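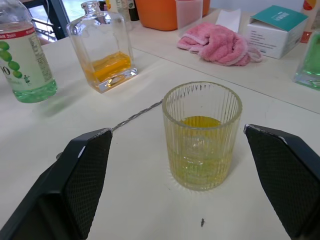
3.2 Drink preparation at the table

Sessions ran in the Plendthorpe kitchen, mostly Wednesday mornings. Participants got a glass, a long spoon and whatever bottles they asked for, then mixed a cold drink the way they would at home. No recipe. No time limit. Lorente took notes, Kang did the coding afterward.

Main interest was where the spoon goes between stirs. Older work (Naylor; Manov) treats this as noise. We dont. Of 591 put-downs coded, 94 were straight onto the bare table, the rest in the glass, on a cloth, or on a saucer if one was near. Glass type seemed to matter, ribbed ones got held lower down and filled less, though we did not control for this and the Zanesbridge group used plain glasses only.

Figure 2. Ribbed tumbler with pale yellow liquid a little over halfway up, twisted-shaft bar spoon laid on the table, other containers farther back.

Fill level was scored by eye in quarters. Coders agreed on around 80 percent of glasses; disagreements were nearly all at the halfway mark, and with ribbed glass the surface is easier to judge from above then through the side. We kept the from-above score in those cases.

Bottles were left on the table throughout. A few participants pushed them back to clear a working area, see 3.3. Sessions where the drink was abandoned before tasting are kept in the put-down counts but dropped from fill level.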